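Saturday, late, feet hurt

Ok quick one before I fall asleep on the keyboard. Lab was supposed to be two hours. Was not two hours. Came home, ate cereal standing up, forgot I had leftover rice. Whatever.

So. Team stuff first. We're calling the project Palon now, Hertta's pick, beat my pick (Horura) on a coin toss. Horura is going to be the name of something someday, I'm keeping it. Benov is the other team, they went with their section leader's suggestion and got a slot before ours on demo day, annoying.

The task is still the same one. Plate, pipe fittings. Hand goes to fitting, picks it up, puts it on the plate, lets go, backs off. Reads like nothing. I could explain it to my grandmother in one breath and I've now spent most of March on it.

Grip thing: the tee is a pain. The coupling is just a tube, you close on it, fine. The tee has that branch sticking out, and when it's lying on its side the fingers want to land right where the branch is. Man-sik thinks we should come at it from above with the index finger out and the others tucked. I think we should come in lower and let the thumb do more. We argued through most of a bag of chips. Ended up agreeing to try both, so twice the work, great.

Also the data. Goal is 200 good runs per fitting by the end of the month. Good meaning fitting ends up on the plate and nobody's sleeve gets in the way. I was logging today. Discovered that I'd been saving every file with the step cap at 3000 when the loader wants 3072. Five hours (no, ok, felt like five) of "why is it chopping the end off". Man-sik found it, didn't even gloat, just pointed at the line and went back to his seat. Would of preferred the gloating.

Fixed it. Reran the loader. It takes them now. Need to go back and repad the old ones, there's a script somewhere, ask Hertta, she wrote one for the Shim project last semester and swears it's on the shared drive. It is not on the shared drive where she says it is.

Things I want to remember for the writeup:
- plate position. we keep nudging it. tape corners?? or mark on the mat, ask if we're allowed to mark the mat
- the approach and the release are two seperate problems, stop talking about them as one
- if the thumb closes early the tee rolls. every time. so thumb last
- name the files properly. PROPERLY. "new_new_2" is not a name
- reread the rubric, I think there's a part about failed runs having to go in too

Half the writeup is mine, the half with the method section, and I have written the title. And the title might change.

Lunch was vending machine. Got the wrong button, ate the wrong thing, was fine. Mom called during a run and I let it ring, call her back tomorrow, don't forget again.

Oh and the talk is five minutes per team, not ten. Found out today. So we cut the intro, cut most of the related work, keep the part where the hand moves. I'd be ok with no talking at all, just the hand and then sit down.

Sticking a few in from the table so I remember how the setup looked, plate and tee and the hand coming in from the right: 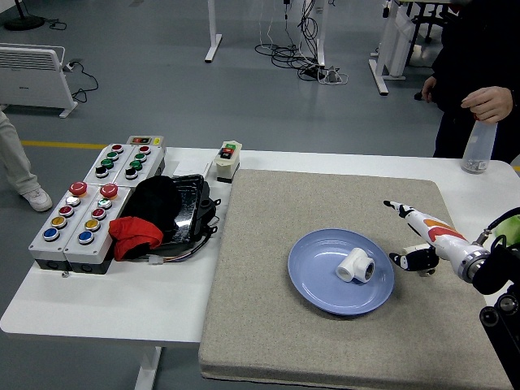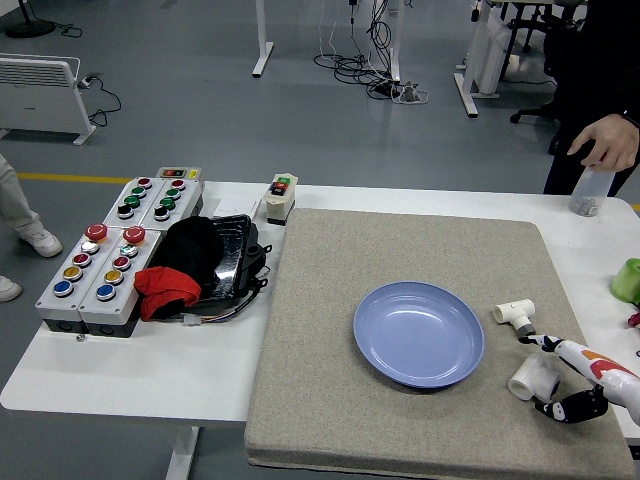
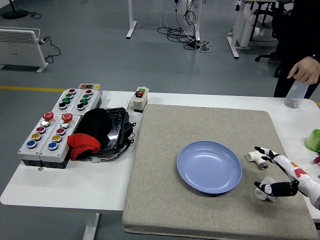

Sent the same ones to the group chat. Man-sik wrote back almost right away that the thumb can wait but the plate can't, he wants its spot fixed before we record one more run, and if I touch the step cap again he's taking my login. Then a second message that he'd found Hertta's script, in a folder called misc. So repadding is first thing next time, then tape, then the tee from above. Alarm's set. Going to bed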